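Lab diary, June, 4:40 pm

Finished the second pass over the infant hearing data. Of 200 families enrolled, 117 have usable recordings at both visits. The rest were lost to movement artefact or a missed follow-up. 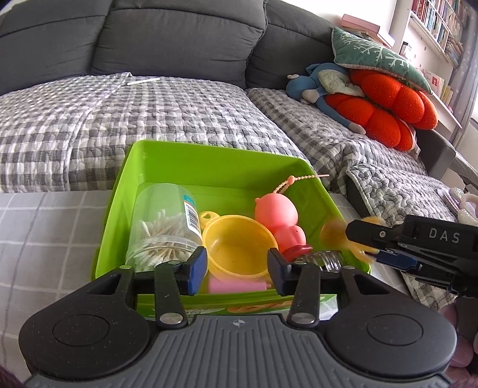 The 440 Hz tone gives the cleanest response. At 3000 Hz the latency estimates scatter badly in the younger group, and I don't trust the averaging window. Reran it with the Hauksdóttir correction and the scatter narrowed, but two infants flipped from late to typical. Will keep both versions in the appendix.

Custosar exported the timestamps in local time again. Wrote a short script to convert them before the merge. Raver still drops the last epoch of every file; logged it with the version number.

Read the Flandulov paper over lunch. Their sibling group is small and the language scores are parent-reported, so the comparison with our behavioural measures is weak. The section on habituation is useful.

Tomorrow: recheck artefact thresholds, redo figure 2 in greyscale, ask the ethics office whether the 24-month questionnaire needs its own amendment.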